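Search this site
Enter keywords
Go

DAMITWOOD COMMUNITY CLOTHING SWAP
Minutes of the August planning meeting

The meeting opened at 7 in the back room of the Langlois Street library, a little later than planned as the kettle took its time and everyone wanted to hear how the summer had gone. Apologies were received from three regulars who are away at the lake. The minutes of the last meeting were read and approved with one correction: the spring swap was held in the gym and not the lunchroom, as anyone who had to fold up those bleachers will remember!

1. Looking back at the spring swap

Everyone agreed it was a lovely day. We welcomed 200 people through the door, which is the most we have had since the swap moved over from Favdale, and a good many of them stayed to chat long after they had found what they came for. There were 43 bags of clothing left at closing time. Those went to the Plendena thrift store, and the store has sent a very kind card, which was passed around the table. It was felt that the line at the check-in table had been too long in the first hour, particularly for parents with strollers, and that a second table would be a great help next time.

2. Fall swap

The fall swap will be on a Thursday evening again, doors at 5:30, with drop-off open from noon. There was a long and friendly discussion about whether to hold it on a weekend. Several people spoke up for Saturday – soccer families were mentioned, on both sides of the argument – but the gym is not free on Saturdays until after the holidays, and so Thursday it is. We can look at this again for spring.

3. Sorting and folding

Last time the tops table was a jumble by the second hour, and it was hard to tell one size from another. After some back and forth it was agreed that tops will be folded and stacked by size, with dresses and coats on the racks. Knits should be folded too, as hangers pull the shoulders out of shape. Pants will go on their own table near the stage. 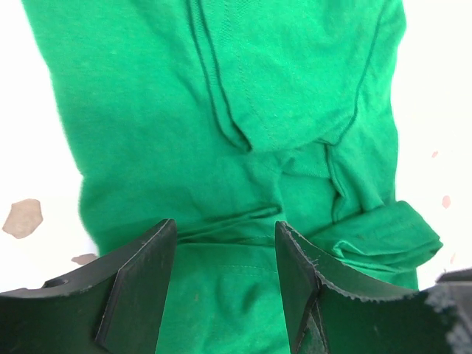
Green fabric on a pale surface.

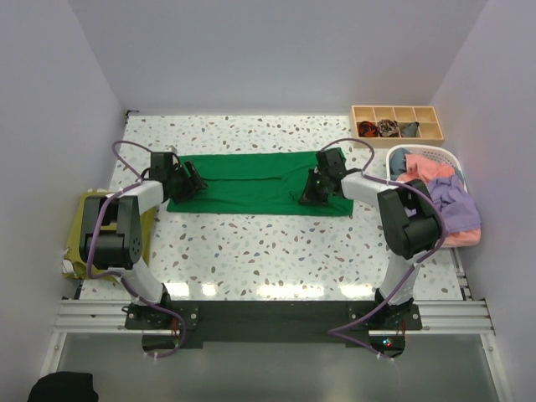 It was also agreed to be a bit firmer, in the nicest possible way, about what we take in. Clothes should be clean, with working zippers and no large stains. Single socks came up once more. We will not be taking single socks. Anything with a missing button or a loose hem can go into the mending basket, and the sewing circle has offered to work through it the week before the swap, for which we are very grateful.

4. Tokens

The paper tokens are looking tired after so many swaps. It was suggested that we go over to stamped cards, one for each family, and a sample was handed around and much admired. Agreed to try the cards in the fall and keep the old tokens in the closet in case we change our minds. The limit of 7 items per person stays as it is until the last half hour, when everyone may take what they like.

5. Any other business

The coffee urn needs a new lid. The bake table will be back, and please do label anything with nuts in it. Someone left a very nice umbrella at the last meeting and it is still behind the front desk.

Action items
– Confirm the gym booking and ask for the second check-in table
– Print size signs large enough to read from the door
– Order the stamped cards
– Ask at Favdale about borrowing two more racks

The meeting closed at 8:40. Next meeting in September, same room, same time, and newcomers are always welcome.

Last updated: August

Contact us | © Damitwood Community Clothing Swap | Back to top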